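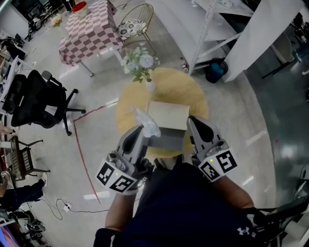

The number that got passed around last December was 369. That is how many demonstrations the Jamivix group used to teach a robot arm to pack small household goods, and every one of them was recorded without a robot in the room. A person held a pair of grippers, did the job by hand, and the recordings were turned into training data afterwards. The headline in most write-ups was that robot learning had been freed from the robot.

I have read the report twice and I am not convinced the result says that.

Start with what is good in it. Hand-held grippers are cheap next to a pair of arms, and people work faster with them than they do with a remote control rig. The marker cubes give a usable estimate of where each hand is, provided a camera can see them. If you want a lot of recordings from ordinary rooms, with chairs and tablecloths and flowers in the way, I can't think of a quicker route. Nobody sensible would argue for going back to joysticks.

My trouble is with the test. The policy was scored on 30 trials, all with boxes of the same type, in rooms laid out much like the ones used for recording. Five of those trials were thrown out as "setup faults", and the report does not say what the faults were. If a marker dropped out of view, or the arm could not reach a pose that a human wrist finds easy, I would call that a failure of the method. It is exactly the sort of failure the method invites. A person leans, shifts a foot, turns an elbow out. The fingers on the gripper may match the fingers on the robot, but the body behind them does not, and the recordings carry that body with them.

Then there is variety. The Nustness team, working on a similar problem, varied the room and kept the task fixed, and took that as evidence of general skill. Jamivix does the same. A vase on the floor and a checked cloth on the table make for a room that looks lived in – they do not make packing a box any harder. I would like to see a lid that sticks, a bag that clings to the fingers, a box with the wrong thing already in it.

The comparison is thin as well. There are 2 baselines, and one of them is the group's own earlier system, Givumano, trained on less data. Of course it did worse. What I wanted was the same hours of labour spent on ordinary teleoperation, scored by someone outside the group. Mishra's open benchmark would have done for that, and it is not mentioned anywhere.

None of this makes the work bad. It is a decent recording method with a modest result attached, and it has been sold as more. Before another lab buys a cupboard full of grippers on the strength of it, I would ask for the five missing trials.

16 June 2019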